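## About Vivside

Vivside is a two-person language school in Barkum, run by Svenja Plattner and Adom Eshun. Most schools promise fluency in 10 weeks. We have yet to meet anyone who managed it.

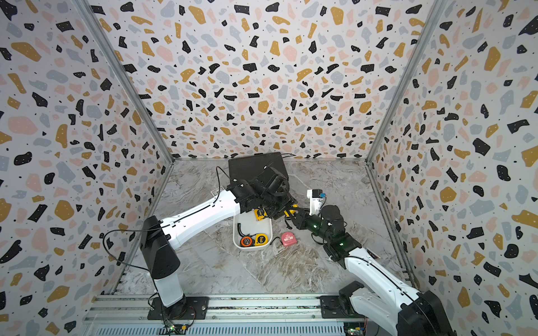 **How long does it take, then?**

Around 200 hours of lessons for plain everyday talk, and more if you skip the homework.

We don't hand out badges – they prove very little. 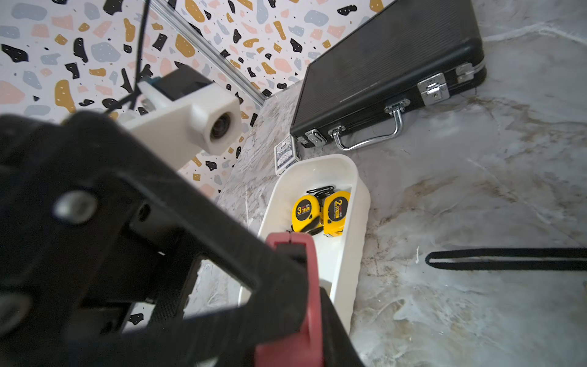 Apps get the same doubt from us. Use one on the bus if you like, but come to class as well.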